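Does Wood Really Have Rings in It? A Doubtful Look at a Tabletop

By Fouad Boutros
Jul 2, 2021

Grown-ups say a lot of things about wood. They say it's alive. They say it breathes. They say you can read it like a book. I have been looking at tables for a long time and I have never read a single word off one, so I think we should check some of this before we believe it.

Find a wooden table, if there is one near you. A desk, a shelf or a door will do. Put your face close to it and look for thin lines. Those lines are what people call the grain.

What are the lines?

The usual answer is "tree rings," and that is nearly right. But look at your table again. Do you see any rings? Probably not. You see long lines running from one side to the other, and a ring is supposed to be round. So somebody has some explaining to do.

Start with the tree. A tree trunk gets fatter by adding new wood just under its bark. In places with a warm season and a cold season, it grows fast in spring, around May in many places, then slows down, then mostly stops for winter. Wood made in the fast part often looks different from wood made in the slow part. The next year it starts again. If you cut straight across the trunk, you see these layers as rings.

Now think about how a board is made. The saw usually goes the long way, up and down the trunk. It doesn't cut across. The layers are still there, but you are looking at them from the side, and from the side they look like lines.

If you don't believe me (good), try it with an onion. Ask an adult to cut one onion across the middle and another from top to bottom. Both have the same kind of layers, and they make quite different patterns. An onion is not a tree, and its layers don't take a year each, but it will do for this.

Why do the lines wiggle?

You would think a tree could grow in a straight line if it tried. It can't, or at least it doesn't. A trunk gets wider at the bottom. It leans. It bends toward the light. It has branches poking out, and the new wood has to flow around each branch the way water goes around a rock in a stream.

So when a flat saw goes through a trunk that isn't perfectly straight, the lines come out curved. Sometimes they dip. Sometimes they make a V, or a long pointed arch, or a set of ripples that spreads out and then calms down again.

People love to say exactly what caused a dip. "Ah, there was a branch there." Maybe! A branch nearby can push the lines out of the way. But a small bump in the trunk can do it too, and so can the angle of the saw. If you can see a knot, which is the round dark spot where a branch used to join, then you have proof of a branch. With no knot, you have a guess. Guesses are allowed, but you should say that's what they are.

Can you tell how old a tree was from a table?

I hear this one all the time, and I don't think much of it. To find the age of a tree, you need the whole set of rings, from the middle to the bark. A board is only a slice of the trunk. Worse, many tabletops are made from several boards stuck together side by side, and those boards might come from different trees. Counting the lines on a tabletop tells you how many lines there are on the tabletop.

There is another problem. Some trees grow where it's warm all year, and their rings can be faint or missing. In a strange year, a tree may even make an extra ring that fools people. Scientists who study rings know about these tricks and compare lots of trees to catch them. They don't just squint at somebody's kitchen table, and I'm not sure why the rest of us think we can.

Does pale wood mean young wood?

No. Some trees have pale wood when they are very old. Maple, birch and ash are all known for being light. Walnut is dark whether the tree is big or small. Many trees also have two colors in one trunk, with lighter wood near the bark and darker wood in the middle.

Color is a poor clue for another reason. People change it. They rub in stain to make wood darker, or they put on a finish that makes it a bit more yellow. Sunlight changes it too. If your table has had a bowl standing in the same place for months near a window, move the bowl and look underneath. You may find a patch that doesn't match the rest. (Put the bowl back. Somebody will ask.)

So if a person points at a pale table and says "That's maple," ask how they know. Maple-colored is a fair thing to say. Maple is a bigger claim.

Is the shiny part wetter?

Some parts of a tabletop look bright and glossy while other parts look dull. It is easy to think the bright part has been wiped or polished more. It could be true, but try this first. Stay looking at the bright part and take one step sideways.

Did it move? Then it was light bouncing off the surface into your eyes. The light comes from a window or a lamp, and when you move, the bright part moves along with you. A wet spot stays where it is. The lines often look paler in the bright part as well, and they get their color back once you step away.

Is it even real wood?

Now we come to the question I like best. Plenty of tables that look like wood are covered with a printed picture of wood. Underneath there may be tiny chips and sawdust pressed together with glue. Others have a veneer, a thin sheet of real wood glued over something else. Some are solid all the way through.

From the top, they can look almost the same. I have been fooled, and I was trying hard not to be. These are the checks I use:

Look at the edge. On a solid board, the lines from the top often carry on at the end of the board, where you can see a bit of the rings. If the edge has a thin strip stuck on, be suspicious.

Look for twins. A printed pattern has to repeat somewhere. If you find one wavy dip, and then find another dip that matches it exactly, line for line, you are probably looking at a print. (Careful, though. Sheets of veneer cut one after another from the same log can be almost twins too.)

Look underneath. Crawl under the table and check whether the bottom looks like the top. Makers don't always bother with the bottom.

None of these checks is perfect. If two of them agree, I start to believe it. If they all agree, I believe it until someone shows me something better.

Make your own grain picture

You need a sheet of thin paper, a crayon with the wrapper off and a piece of wood you have permission to use. Old, rough wood works best.

Lay the paper on the wood and hold it still. Rub the side of the crayon over it, gently, going the same way every time. Lines should start to show up on the paper. On a very smooth tabletop you may get hardly anything, because the finish has filled in the tiny dips. That doesn't mean you did it wrong. It means you can see those lines but your crayon can't feel them.

Try a fence post, a floorboard and a wooden spoon. Write on the back of each sheet where it came from, or you will have a pile of stripy paper and no idea which is which. I know this from my own pile.

So, do tables breathe?

Not with lungs. Wood does take in a little water from damp air and swell, and it gives some back in dry air and shrinks. That's why a wooden door might stick in one season and swing easily in another. I suppose that is what people mean by breathing. I would call it swelling and shrinking, which is less exciting but closer to what happens.

Words to know

Grain: the direction and pattern of the lines in wood.
Knot: a mark left where a branch grew out of the trunk.
Veneer: a thin sheet of real wood glued on top of something else.
Finish: oil, wax, varnish or another coating put on wood to protect it.

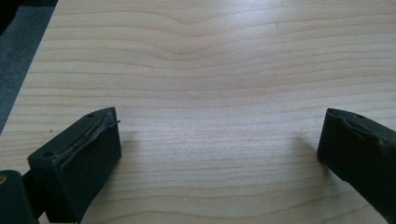 Find the place where the lines dip into a shallow V. Was it a branch? There's no telling from the dip alone.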